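Grikuvex patch kit - FAQ
Updated 2021-07-22

What's in the box?
Gripper with two fingers, one set of pads, mounting plate, power lead, USB stick with the software. No arm. People keep asking. The arm is yours or you rent one from us.

Which arms does it fit?
Anything with the Flanach plate, plus the Wikström bench arm. Others need an adapter - write to us first, we'll tell you if it's worth it.

What does it do exactly?
Plugs and unplugs network cables. RJ45 only for now. Fiber is on the list, no date, please don't plan around it.

Does it work on switches with the ports packed close together?
Yes, that's the job it was made for. The fingers are chunky but the pads narrow toward the tip, so you come in from both sides of the plug. Panels mounted sideways are fine too, you just set the rotation in the port map. Port numbers on the panel get typed in once per switch model, after that the software knows 19 from 21. 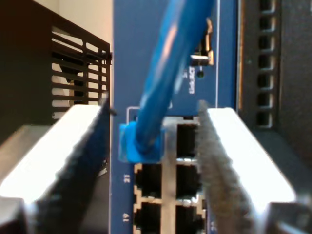

Flanach plate owners, check your bolts, writes Kivstead on the support board: ours came with the short ones and the gripper had a wobble untill we swapped them. Long bolts now ship with every kit ordered after June. Older kit - ask, we'll mail them free.

Can it press the latch on a booted plug?
Soft boots yes. Stiff ones, sometimes. Send us a cable and we'll try it before you buy.

How long do the pads last?
Depends on dust mostly. Swap them when the fibers go flat. Spare pads come in packs of 8.

Can I clean them?
Dry brush. No alcohol, it kills the glue.

Do I have to power down the switch?
No. But do your first runs on a spare one. Really.

How many ports can I map?
48 per switch, 100 switches per license. More than that, get in touch for the bigger license.

Can I try before buying?
Three week rental, arm included if you need it. Rental comes off the price if you keep the kit.

Warranty?
3 years on the gripper. Pads not covered, they're a wear part. Bent fingers not covered either if the force limit was turned off - the log shows it.

Do you ship outside the US?
Canada yes. Anywhere else takes longer and you pay the customs, sorry.

My question isnt here
Use the contact form, put your kit number in the subject line. We answer in the order they come in.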